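Ploltlow Desk Gel review: four months on pens, keys and organizers

Cleaning gel is cheap, and most of it is the same. I have bought three brands in two years, and the differences come down to how sticky the gel is, how long it stays usable and whether the tub closes properly. Ploltlow sells this one in a small round tub, 125 grams. I paid for it myself and have used it since January on a desk that gets a lot of traffic from markers, glue and pencil dust.

The tub is small enough to keep with the pens, so I do. My last gel, from Sezer, came in a bag, and it dried out in the bag after the zip failed. A rigid tub with a lid is a better idea.

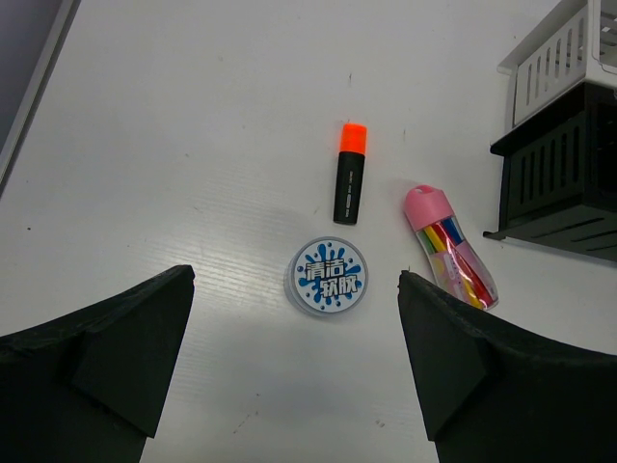 The tub with an orange-capped highlighter and a clear case of colored markers.

Opening the tub takes a firm twist. The gel comes out in one piece if you use dry hands and pull slowly. It has a faint lemon smell that goes away after the first week. Out of the tub it spreads to the size of a palm, and you press it on, wait a couple of seconds and lift.

On highlighter barrels it does well. Dust and eraser crumbs collect under the clip and around the base of the cap, and one press takes most of it. Dried highlighter ink is another matter. The gel didn't shift any of mine, and I went back to a damp cloth for that.

On a keyboard it is about as good as the Sezer, maybe a little softer. Don't push hard. I did on the space bar and spent ten minutes picking out the bits with a toothpick.

Desk organizers are where I use it most. The corners of a narrow compartment are hard to reach with a cloth, and the gel goes right in. Empty the compartment first and set everything out on the table. Glue sticks are worth a look while they are out – the base of the tube picks up grit, and the gel takes it off as long as there is no wet glue on it. Wet glue will ruin the gel.

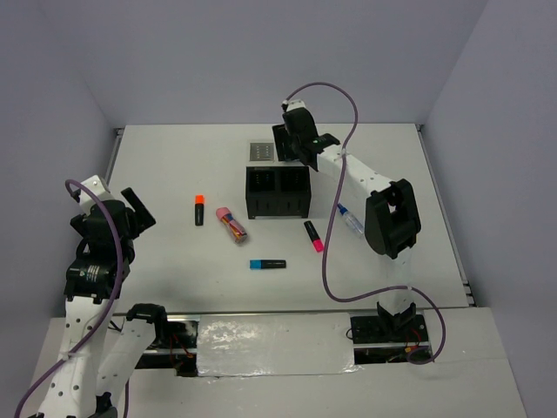
What it leaves behind

On smooth plastic, nothing that I could find. On unfinished wood it left a slightly tacky patch that took a day to go. Paper labels are a risk too. My colleague Noémie Delorme lost the corner of a sticker on her marker case, so I keep the gel off anything printed on paper.

The gel itself gets gray with use. You fold it over to bring a clean side out, and that works for a good while. Mine is now the color of dishwater and still picks up dust, but it is stickier in warm weather. Ten minutes in the fridge fixes that.

Don't rinse it. The Arkus gel I had before the Sezer turned to soup under the tap, and I haven't tried it with this one.

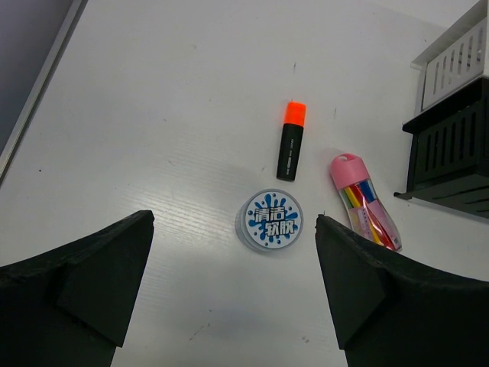 Can the gel be used on the inside of a pen cap?
Only if the cap is wide enough to get it back out in one piece. For a narrow cap, use a cotton swab.

Price and verdict

The Ploltlow costs a little more than the Sezer and lasts longer, mainly thanks to the tub. Virko sells a bigger one for classrooms, which I haven't used. For one desk, 125 grams is plenty. I would buy it again for organizers and keyboards, and keep a cloth for ink.

4 out of 5

Lucrezia Gatti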